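12 min read

3.2 Collecting demonstrations by remote control

All demonstrations were recorded by two operators, V. Mogensen and E. Þorgeirsson, working at the Gascombe site. An operator drives both arms from a pair of leader handles and watches the camera streams on a monitor. The arms can also be moved by hand with the joints released, and we used that mode only to set the rest pose. Hand-guided recordings put the operator's forearms in the head view, and a policy trained on them does not see the same input at run time.

The appliance set, which we call Burel, covers tasks in which one arm operates a panel or a door and the other stays clear or assists. For the microwave tasks we kept 115 demonstrations. A further 32 were dropped, most of them for late contact with the panel or for a stall in the leader handles. Each recording starts when the operator presses the foot pedal and ends at the second press. No trimming is applied afterward.

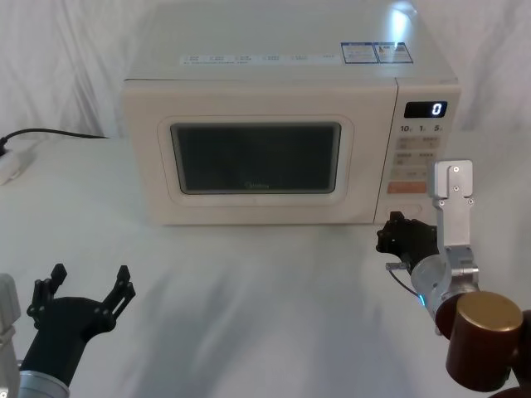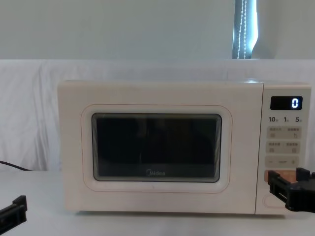
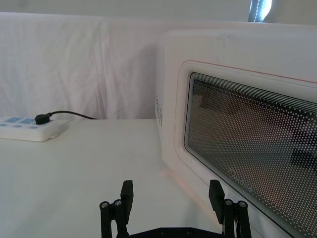 Figure 4. Microwave setup in the Burel set. Top: head camera. Middle: chest-height camera. Bottom: camera at the gripper.

Pressing a button by remote control is harder to record well than grasping, for the operator has no sense of touch through the handles and must judge contact by sight. In our first sessions the operators slowed down over the last stretch of the reach, and the policy learned to slow down as well, at times without ever touching the panel. We changed the instructions so that the approach is made in one motion, with a pause allowed only before it begins. The choice of view matters here. In the chest-height view (Figure 4, middle) the gripper covers the right half of the start button, so a small error to the side is hard to judge from that stream alone. The head view shows more of the layout but places a metal bracket in front of the lower part of the panel. Operators were therefore told to check both streams before committing to a press.

3.3 Labels and splits

Each demonstration carries a single text instruction and a success flag set by the operator who did not record it. Where the two operators disagreed, the recording was replayed in the Zolcombe viewer and settled jointly. Arm states are stored with the camera streams on a common clock. We hold out 3 of the starting layouts for testing and train on the rest. The same split is used for the Jitpraphai baseline in Section 4, which receives the head stream only.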